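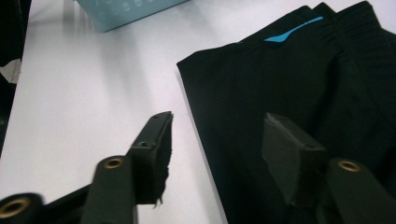
Okay, I gave the elastic waist question another go last night, and I think I've come around to Diarmuid's way of folding, at least for the slippery stuff. I used to fold everything in thirds from the hem up, which is fine for T-shirts but makes athletic bottoms spring open the minute you set them down. So now I lay them on the table first, one leg over the other, and get that long side edge straight before I touch anything else. The black pair with the thin blue stripe is a good one to practice on, because you can see right away if the stripe has gone wonky near the waistband. The elastic still bunches up into those little ripples no matter what I do! I've quit fighting it and just keep that end on the outside of the fold.

Diarmuid Lenihan wrote:
> I do mine flat on a table, never on the bed. Straight edge
> first, waistband last. If you start at the waistband
> the whole thing twists on you. Two folds is plenty, and
> don't press down hard or you get a crease across the
> knee that stays there till the next wash.

Two folds works for me too, except for my son's long ones (he's 17 and all leg), and those get an extra one or they hang over the front of the drawer.

Has anybody on here tried standing them up in a row, like files? I have a Skilside dresser with pretty shallow drawers and I'm not sure the thicker sweats would fit that way. I did it back in April with the summer shorts and it was great for a week, then somebody went digging for a swimsuit and that was that.

Also, Carroll, I still have your drawer dividers. They're by my front door, so come grab them whenever!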